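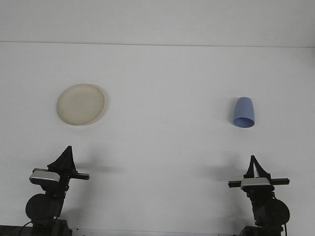 Project report: why our left arm kept letting go
Chidubem Haruna, with Dima Masri

Our group called the project Nurudau, and the plan for the term was pretty modest. Two arms, one table, one cup, one plate. The right arm turns the cup over and the left arm brings the plate across to the middle, and then they both go back to their start positions. We figured we'd have it running by May and spend the rest of the term making it fancy — we did not get to fancy.

What went wrong

The right arm was fine from the beginning. The left one would grip the plate by the rim, lift it, start travelling and then just open. The first time, I thought I'd bumped the keyboard. Then it happened again while my hands were in my pockets! Out of 10 runs that Saturday we lost the plate in 3, always on the way across and never during the lift.

My first theory was the plate. It has a raised rim and I was sure the fingers were sliding off it, so I wasted most of an afternoon changing the grip angle. Dima thought it was the cable, and we re-routed that too (no change, though it did look tidier).

What it was

The log finally gave it away. Our control program sends each gripper a "keep holding" message, and if the gripper hears nothing for 800 milliseconds it goes to its default state. I had set that default to open, way back in week 2, when I was scared of crushing my own fingers. When both arms moved together the program got busy planning and the messages to the left gripper came late. The right one was first in the loop, so it never missed out.

The fix

We moved the holding messages into their own thread and changed the default from open to "stay where you are". Dima also wrote a check that stops both arms if any message is late, and prints which one. I wanted to skip that part and I'm glad I lost the argument, as it's caught two more late messages, both from my own code.

Safety

Holding on by default has its own problem, namely a finger that's in there stays in there. So we added a release key and a new rule that one person stays at the stop button whenever the motors are powered. Before this we'd both been leaning in over the table to watch, and I wouldn't do that again.

Still to do: rerun the full set with the new default and write up the timing plots for the appendix.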